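Why do shirts have to be folded, and how do you do it?
Mar 10, 2019

I used to be a terrible folder. When I was eight my shirts lived in a big heap at the bottom of the wardrobe in our house in Dillville, and every morning I pulled one out looking like a screwed-up crisp packet! So let me tell you what I've learned since.

Cloth is made of threads, and threads bend. If a shirt is squashed in a heap, it gets bent every which way, and the bends stay put as creases. A folded shirt gets bent too, but only in a few places, and you get to choose where.

Start by spreading the shirt out on a table and smoothing it with your hands. Then you can begin lifting bits over, a sleeve or a side at a time (slowly, or the whole thing slides about). 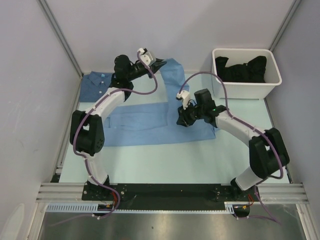
A light blue garment partway through, with one part lifted up high.

Next come the sides. Tuck them in towards the middle until you've got a long, thin shape with the collar at one end. It looks a bit like a scarf with buttons! My friend Efraín Ticona does up the top button first so the collar can't flop, and I've started copying him.

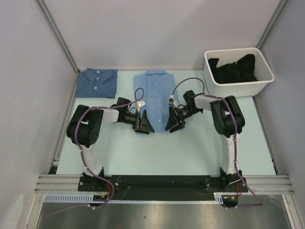 After that you bring the bottom end up towards the collar, and your long thin shape turns into a neat, squarish parcel. If it's a very long shirt you might need to fold it twice. Give it a gentle pat and put it somewhere flat, with the collar spread nicely so nothing gets squashed.

Can you just chuck things in a tub instead? Well, yes, I still do that with socks. But try this: fold one T-shirt, scrunch up another, leave them both overnight and see which you'd like to wear in the morning. I know which one I'd pick.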